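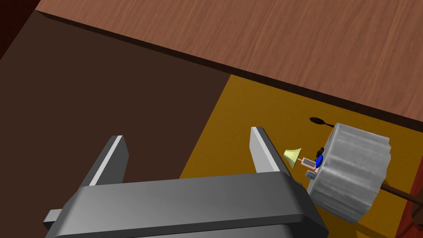 Tabletop with a reddish-brown wood grain

Shop > Help > Football Boots > Boot Care and Fitting FAQ

Boot Care and Fitting FAQ

These are the questions our boot room gets most often. Answers were checked by Ye-rin Myung and Jae-hoon Seo in November. If yours isn't covered, reply to your order email and it will reach one of them.

Which soleplate do I need for artificial grass?
Look for AG on the box. AG studs are shorter and there are more of them, so the pressure is spread across the foot. FG boots are made for natural grass, and the Wokora warranty does not cover stud damage if you wear them on turf. The Bunesis range has a mixed FG/AG plate, and that one is fine on both.

How should the boot fit?
Snug, with a small gap at the toe. Try them on in the socks you play in, late in the day if you can. Your heel should not lift when you walk. If it does, go down half a size before you try lacing tricks.

Do knitted boots stretch?
A little. Kong knit uppers loosen over the first few sessions, mostly across the width. They don't get longer. Leather stretches more, so a leather boot that feels slightly tight in the shop is usually right.

Can I put them in the washing machine?
No. The heat and spinning weaken the glue at the toe. Knock the mud off, wipe the upper with a damp cloth and use an old toothbrush on the soleplate. Take the insoles out and let everything dry at room temperature, away from radiators. Newspaper inside helps – change it once it's soaked.

Do you sell replacement studs?

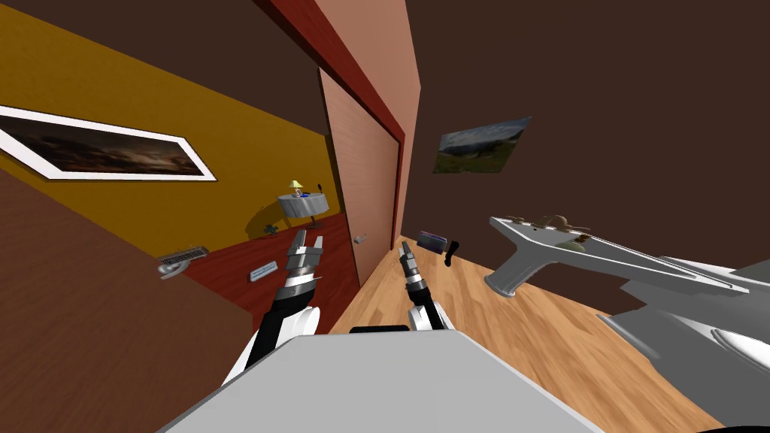
Yes, for all the SG models we carry. They come in packs of twelve with a wrench. Check the thread before you order, as the Plilo thread is narrower than the others and the studs can't be swapped between brands. Tighten them by hand first, then a quarter turn with the wrench.

How much are name and number prints on boots?
We stitch up to eight characters on the tongue or heel for a flat fee of $40 per pair. Soon-im Pyo does the stitching in the shop. Allow extra time before the start of the season. Personalized boots can't be returned unless there is a fault.

Can I return boots I've worn outside?
Only if they're faulty. Boots tried on indoors can come back within 70 days in the original box. Orders over $95 get a free return label. Smaller orders pay postage.

My sole is coming away. What now?
Stop wearing them and send us two photos, one of the sole and one of the size label. Gyu-bin Hwang handles warranty claims and will tell you if we need the boots back. Please don't glue them first – a repaired boot can't be assessed.

Do you take team orders?
Yes, from ten pairs up. Ji-hoon Son can bring a fitting kit to your training ground if you're local. Otherwise we mail out sizing samples, and you return them with the final list.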